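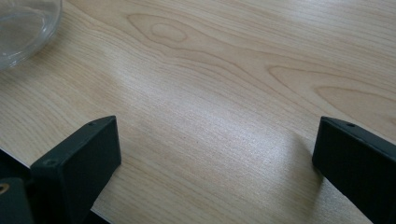
Mesas novas na sala comum da Farina

Chegaram! Depois de meses a ouvir-nos reclamar das mesas antigas (a do canto abanava com um espirro), a sala comum da Farina reabriu na sexta-feira, 17 de março, com tampos de madeira clara, cor de mel, e eu fui logo a correr espreitar.

O que me conquistou foi o veio. Há um desenho em forma de olho, com anéis uns dentro dos outros, e mais ao lado umas ondas largas que acabam em bico – fiquei ali a segui-las com os olhos e deixei arrefecer o café. O acabamento é liso e apanha bastante reflexo, por isso quem gosta de ler à mesa talvez prefira sentar-se de costas para a janela. Com uma taça de vidro em cima fica uma beleza, porque a madeira vê-se através dela!

A encomenda foi feita à Rornis e cada tampo ficou por 68 euros, já com a entrega. Faltam ainda duas mesas, as do fundo, que só vêm em junho. Até lá mantêm-se as velhas, incluindo a que abana.

A sala abre às horas do costume. Pede-se que usem base debaixo das canecas, e eu cá já levei a minha de casa.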